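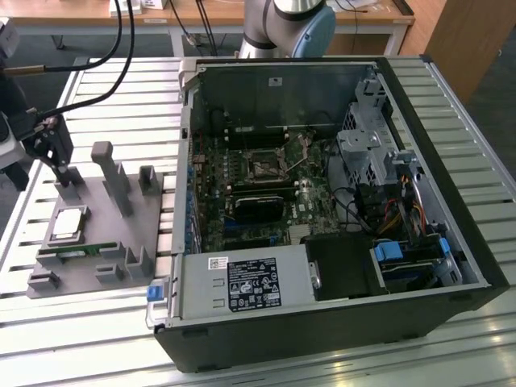

Tower on the bench, parts fixture to the left with a CPU and one memory module in it. Socket empty.

30 March 2018 didn't look right in the shared log, so the entry is filed as March 30, 2018 like all the others.

PC assembly task, teaching by remote control. I have been wanting to get to this one since we bolted the fixture down, and it's every bit as good (and as fiddly!) as I hoped. The job on paper: take the CPU from its pocket, bring it over to the socket, set it down square, let go. Memory module after that, pressed into its slot.

Running total in the Prarnby set is 3,444 demonstrations across all tasks. Of those 1,846 are teleoperated and the rest were done by hand-guiding the arm. For this task we are sticking to teleop. With hands on the arm I can feel the contact beautifully, but my sleeve ends up in the wrist view half the time and the recordings are no use to anyone.

Target for the CPU part is 40 clean demos before touching the memory. Clean means one grasp, no regrasp in the air, no dragging the chip across the socket frame.

Notes on driving it:

Come down slowly over the fixture and line up on the edges of the chip, not on the middle of the heat spreader. The shiny top fools me every time on the overhead view.

Close the fingers in two steps. First step just to touch, look at the wrist view, then the second to hold. The Keko controller makes this lovely and easy now that the trigger has the softer curve. On the old curve I was either not holding the chip or squeezing the life out of it.

Lift straight up before any sideways move. I know I keep writing this.
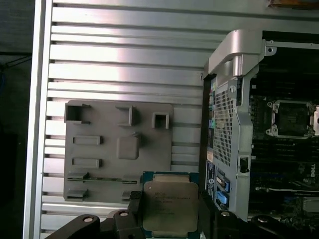
The wrist view is the one to trust for the last stretch. I drive the big move on the fixed camera, then switch my eyes over and stay there until the fingers open. Swapping back and forth near the socket is how I get wobbles, and the wobbles go straight into the data. If the chip looks tilted between the fingers, stop and throw the take away – it will not come right on the way down.

Tried the replay of episode 406 with the speed halved and it is a pleasure to watch, smooth all the way across. That is the one to show anybody new on the controls. The Subramaniam filter still wants to trim the pause over the socket as dead time, and it mustn't! The pause is where the lining up happens. I have turned trimming off for this task and left a note in the config.

Things to sort:
Reflections from the slatted table top in the wrist view. Try the lamp from the other side, or a matt sheet under the fixture.
Second arm: park it further back, I keep planning round it.
Ask whether Ornerach want the memory part in the same release or on its own. June is the date they gave for everything, so there's room.
Spare CPU for practice, same size, pins don't matter.

Carrying on with the CPU takes next session, same fixture position, same start pose. Please don't move the tower.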